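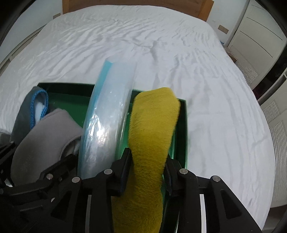
Imani Lema

The Nyanda flat sheet

Single, double, king. White only.

The Nyanda is a plain cotton flat sheet. It has four corners and no elastic, and it will crease. We put the creasing near the top of the page as it accounts for most of our returns. If you want a bed that looks like a hotel brochure at seven in the morning, you will need an iron and a different temperament. If you can live with a sheet that looks slept in shortly after you have slept in it, read on.

The cloth

Percale weave, one thread over and one thread under, all the way across. It feels crisp and slightly dry to the hand when new, a bit like a good shirt before the first wash. People used to sateen sometimes find it severe for the first week. It softens with washing, and by the end of the first summer you'll have stopped noticing it, which we take as a compliment.

You will want to know the thread count, so: we don't print it on the packet. The figure you see in most shops is 400, and there are perfectly good sheets at 400 and perfectly dreadful ones too. It is quite possible to get a big number by twisting several thin, poor threads together and counting each of them. We would sooner you ordered a swatch and rubbed it between your fingers.

The double weighs 856 grams, hemmed and dry. A customer asked, so we put it on the kitchen scales.

Where it comes from

Konden has sold bedding since 1969, when it was one counter at the back of a curtain shop. The curtains went and the sheets stayed. The pattern for the Nyanda is the original one with a wider hem at the top, so you can find the right end in the dark. The old hem was the same at both ends and caused arguments in several marriages, including the founder's.

Fitting

A flat sheet can go underneath you or on top of you. Underneath, it wants a generous tuck at the foot and folded corners at the sides. Lift the hanging edge a forearm's length from the end of the bed, lay it flat on top, tuck what's left below, then drop the fold and tuck that too. It takes a few goes. Pull it tight before the second tuck or the whole thing will have worked loose by Thursday lunchtime, or whichever day you happen to look.

Very deep mattresses are a problem. If yours has a topper as well, buy the next size up. We've had letters from people with a double bed and a mattress the height of a coffee table, and there is only so much cloth in a double.

Washing

Wash it once before you use it. After that, forty degrees is fine for ordinary weeks and sixty after a cold or a visiting nephew. Leave out the fabric softener, which coats the cotton and makes it worse at the one thing you bought it for. Dry it on a line if you have one. In a tumble dryer, take it out while it's still a shade damp and give it a good snap by two corners – this does more than you'd think, and it's cheaper than an iron.

If you do iron, do it damp, with steam, and start with the top hem. Most people iron the hem and the part that shows when the covers are turned back, then stop. So do I.

White sheets go grey when they are washed with things that aren't white. There's no secret to it, though I have met a lot of people hoping for one.

How it compares

The Harnex is our fitted sheet, with elastic all round. It is easier to put on and impossible to fold. The Flekari is brushed cotton, heavier and fuzzier, and sells out every November to people who swore in June that they were never cold. Plenty of customers keep a Harnex underneath and a Nyanda on top, with blankets over that.

The small print

Guaranteed for 3 years against split seams and cloth that wears through in ordinary use. Bleach, cats and toenails are not ordinary use. Send it back washed, please, with your order number pinned to a corner.

Unopened sheets can be exchanged for another size. Swatches are free and go out by second-class post, one per household.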